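Ticket: Holst precinct results not showing on the public election page
Component: Draltard results feed
Status: Resolved, monitoring
Opened: July, night of the council runoff

9:40 p.m. Report from the Fenby county clerk's office. The public page shows 77 of the Holst precincts as reported. The internal count screen shows all 123. Vote totals on the public page have not moved for 18 minutes. Two campaigns have called to ask if counting has stopped.

9:46 p.m. Confirmed. Page loads normally, refresh does nothing. The Prister side of the county is updating on the same page, so the web server is fine. Put up the standard notice that results are delayed.

9:58 p.m. Restarted the Draltard feed. No change. Import log shows the Holst file arriving on time and then being rejected with "candidate ID not found."
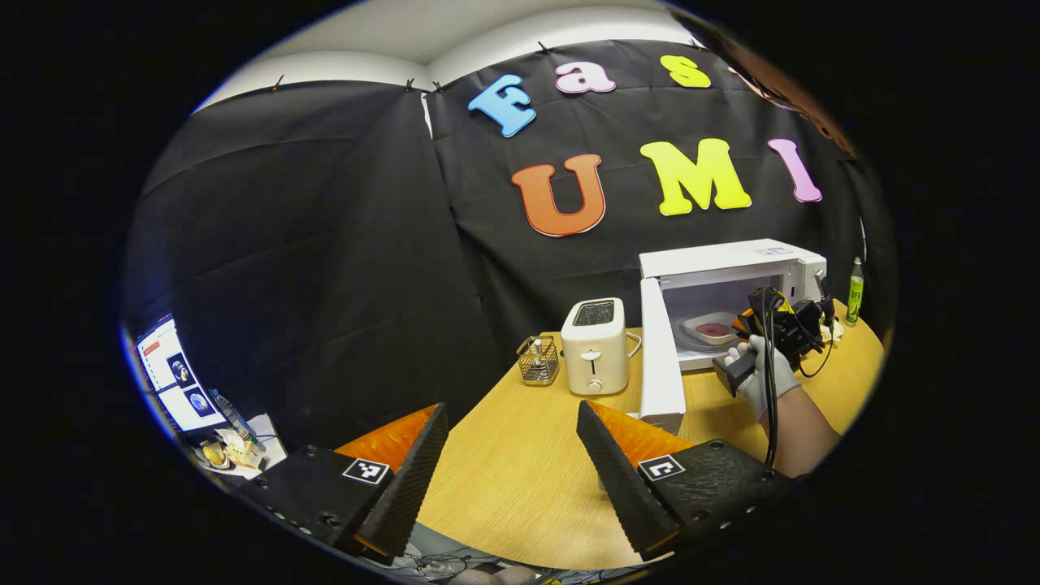
10:11 p.m. Found it. One council candidate withdrew after the first round and the next finisher took the runoff spot. The new ID was added to the count system but the feed was still using the old candidate list. The Prister seats had no change in candidates, so their files went through.

10:19 p.m. Loaded the new candidate list on the test page and ran the last rejected file. All precincts came in. Checked the totals against the clerk's printed report – they match.

10:27 p.m. Loaded the list on the live page. Holst now shows 123 of 123. Almost 2,000 votes were added to the public total in one update. Clerk's office asked for a line on the page saying the jump was a display delay and the count itself was not affected. Added.

10:50 p.m. Two more updates came through clean. Delay notice removed.

Follow-up: candidate list check to be added to the runoff setup sheet. Rejected files should also send an alert – right now they only go to the log. Leaving the ticket open until the results are certified.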